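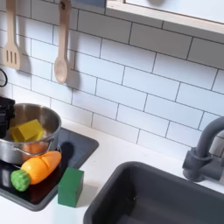
Workshop tips: keeping a small gripper arm in shape on a toy kitchen bench

Posted 26 November 2018 by Lara

These notes cover the small servo arm on our play-kitchen bench. Most of them apply to any light arm with two fingers and hobby-type servos.

Switch off before you touch the wrist. Hold the arm up with one hand while you cut the power, or it will drop onto the counter and knock the fingers out of line.

Check the finger screws every 36 hours of running time. Snug is enough. If a screw keeps backing out, clean the threads and put one small drop of removable threadlocker on it. Keep threadlocker away from plastic parts, which can crack.

Wipe the fingers with a damp cloth and let them dry. Painted blocks leave a film, and a slick finger will let a block turn as it comes up.

Look at the cable at the wrist. It needs a loose loop at the bend. Move the joint by hand through its full travel with the power off. If the cable pulls tight anywhere, give it more slack and clip it again.
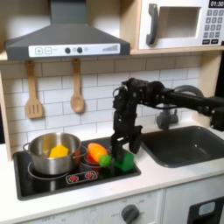 Set the closing force on a block first. Start low and go up one step at a time until the block lifts without slipping. Pots come later, as a thin rim needs its own setting. Ours are saved under the names Naltora for blocks and Takarer for rims, and the sheet with the values is taped inside the tool drawer.

Leave 9 mm between the fingertips and the countertop at the lowest point of travel. We used 2 mm for a while and scratched the counter. Check the gap at the sink side too. Our bench was out of level by a fair bit in August and the arm had to be shimmed.

If a servo hums at rest, back the finger off until it stops. A servo that hums with nothing in the grip probably has a worn gear. Our first one went after around 522 hours. Swap the whole servo, then set the zero position again before you tighten the horn.

Spare screws go in the jar marked Rawashdeh. Please put the small hex key back with them.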